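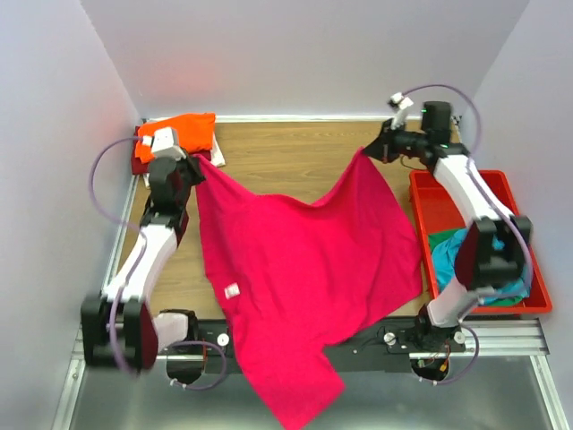
Section 4. Recording a folding task by remote control

This section assumes you have finished Section 3 and that both follower arms move when you move the leader handles. If only one of them moves, go back. The second arm will not catch up out of guilt.

The examples use the garment folding task that ships with the Kolow teaching software. Towels and napkins follow the same steps with fewer sleeves and less swearing.

4.1 Before you start

You will need:
Both leader handles, plugged in and calibrated
The foot pedal
A bin of unfolded garments on the right side of the table
A clear spot at the back left for the finished stack
A chair you can stand to sit in for 200 demonstrations

Note: The bin goes on the right and the stack goes at the back left for the whole dataset. If you swap them halfway through because your shoulder hurts, you have started a second dataset. Give it a new name.

Caution: Check the cable loops at each base before every session. A loop should have slack when the arm is at full reach and should not be able to get under the elbow. Unclip and reroute any cable that touches a moving joint.

4.2 Setting up the session

1. Open Kolow and choose New Task. Type a short name in plain words, such as "fold shirt and stack". You will be reading this name in October, so "test2_final" is discouraged.
2. Set the episode limit. The default of 4 minutes is generous for one garment. Leave it alone until you have seen how slow you are.
3. Move both leader handles to the rest position and hold them there until the status line reads Matched.
4. Press the pedal once. The followers are now live and will copy whatever you do, including scratching your nose.

Caution: Keep hands, hair and lanyards out of the workspace while the followers are live. To reach in, press the pedal to pause, wait for the status line to read Held, and then reach in. People do try the first and third parts only.

4.3 Recording one demonstration

1. Press and hold the pedal to begin the episode. Release it when you hear the tone.
2. Lower the right arm into the bin and pinch one garment. If two come up, put one back with the arm. Do not use your hand, which the robot does not own.
3. Bring the garment over the table and find a second corner with the left gripper.
4. Lift both upper corners so the cloth hangs between the grippers. A small sag along the top edge is fine. If you pull it tight like a bedsheet, the grippers will slip or the seam will complain.
5. Let the cloth settle. Loose ends, sleeves in particular, may hang over the front edge of the table at this point. Move both arms back together until the whole garment can come down on the tabletop.
6. Lower the cloth and lay it down away from you. Open the grippers one at a time.
7. Fold in the sides, then fold bottom to top. Use the same order in every episode.
8. Carry the folded garment to the back left and set it on the stack.
9. Return both handles to rest and hold the pedal until the second tone.

Note: Mistakes are allowed if you fix them. A dropped corner that you pick up again teaches the policy how to recover. A dropped corner followed by a long pause while you look for your coffee teaches it to pause.

4.4 Keeping or discarding an episode

After the second tone, Kolow asks whether to keep the episode. Discard it if:
Your hand entered the workspace
The garment ended up on the floor
The followers lost Matched status at any point
You gave up and flung it

Keep it if the fold is merely ugly. Do-yoon Seol, who wrote the scoring tool, accepts anything that stays put on the stack, and has folded enough of his own laundry to know where the bar is.

4.5 Variety

Change the garment every 10 episodes and drop each one into the bin crumpled. Operators tend to place things neatly because they know they will have to pick them up again. The resulting policy works beautifully on shirts that are already half folded – a rare find in most homes.

Use several colors. A policy trained on a single shirt gets attached to it.

4.6 Ending the session

1. Press the pedal to pause and wait for Held.
2. Support both wrists before switching off arm power. The arms have no brakes and will lie down wherever they happen to be.
3. Choose Close Session. Uploading to the Nanley server can take up to 12 minutes. Leave the lid of the laptop open until it finishes.
4. Write the garments used and any odd events in the session notes. "Left gripper sticky after lunch" is a useful entry. "Fine" is the most common one.

For gripper pad replacement, see Section 7.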